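From: Naa Arthur
To: grasp-practice list
Subject: Re: [grasp-practice] Draft 3, section on object sets for simulated pick tests

Okay, I finally sat down with draft 3 over coffee and I have opinions (sorry, you all knew this was coming). Quoting the part I want to argue with:

> 4.2 Each test set should use objects of simple shape wherever possible, so that results from different groups can be compared. Objects with textured or uneven surfaces may be left out if they slow down the simulation.
>
> 4.3 Groups should report the success rate over the full set. Reporting by object is optional.
>
> I think both of these are ready to go. If I don't hear anything by Sunday I'll mark them as agreed. The Erkholm people already work this way and it would be a shame to make them redo their tables.
>
> Picard

First off, thank you for doing the writing! I know what a slog it is, and 4.1 reads so much better than it did in November. But I really don't want 4.2 to go through like that.

My trouble is with "may be left out." If you let people drop the awkward things, they will drop the awkward things. I've done it myself! When we set up the Nosto runs we had a folder of 120 objects, and my first instinct was to toss anything with ridges or a wobbly edge because the contact solver crawled on them. We got lovely numbers. Then we put the ridged ones back in and the numbers were a lot less lovely, and guess which set looked more like what the gripper had to deal with on the real bench.

So I'd flip it. Leave-outs are allowed, but you list every one by name and say why, in the same table as the results. A line each is plenty. If somebody cuts an object for speed, fine, just write "cut for speed" and we can all see it.

Second thing, the collision shapes. The draft doesn't mention them at all and I think it has to. You can have a gorgeous mesh on screen and a plain smooth hull underneath doing the physics, and then your finger is pushing on something that doesn't match what's drawn. We had this with an early batch at Cliso, where the visual mesh of one basket was fine and the collision mesh had closed the top over completely. No wonder nothing could get hold of the rim. It took me an embarrassing two days to find it, and I only found it because I turned the drawing of the hulls on to show a student how. My wish list for 4.2 would be:

- say which collision method was used, for each object if it differs
- say whether the inside of a hollow object is really hollow in the physics
- give the friction value you used, even if it's the default
- keep one rendered still per object with the finger close to it, so reviewers can see the size of one against the other

On that last one, I know some of you think stills are fluff. I don't! You look at one for five seconds and you know what kind of grasp is even being asked for. With a wide bowl like the one below I'd want to know right away if the planner is going for the rim or trying to squeeze the whole body, and a success rate tells me nothing there.

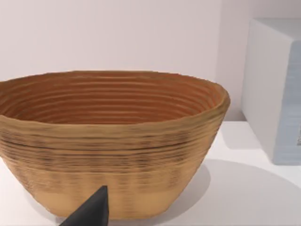 *Big oval bowl with the ridged sides, finger in front, pale box on the right.*

I'd call that a decent still for the purpose. The ridges show inside and out, and you can tell the rim isn't level all the way along, so anyone reading knows a flat-top approximation would be cheating a bit. I might ask for a second view with the whole bowl in it, and maybe the draft should say two views for anything large. Thoughts?

On 4.3, I'd make reporting by object required. We ran 2,000 attempts on the last set and the average hid one object that ate 445 of the failures all by itself. One! You'd never guess that from the headline figure. It's an extra table, and the scripts spit it out anyway.

As for Erkholm redoing their tables, could we let older results stand as they are with a note saying which draft they followed? I'd hate to make anyone rerun 4,000 attempts over a wording change, and I'd be pretty cranky if someone asked me to.

Picard, could you hold off marking these as agreed until people have had a chance to reply? I'm happy to write the new 4.2 myself if that helps, I just need the source file (the link in your last message goes to draft 2).

Naa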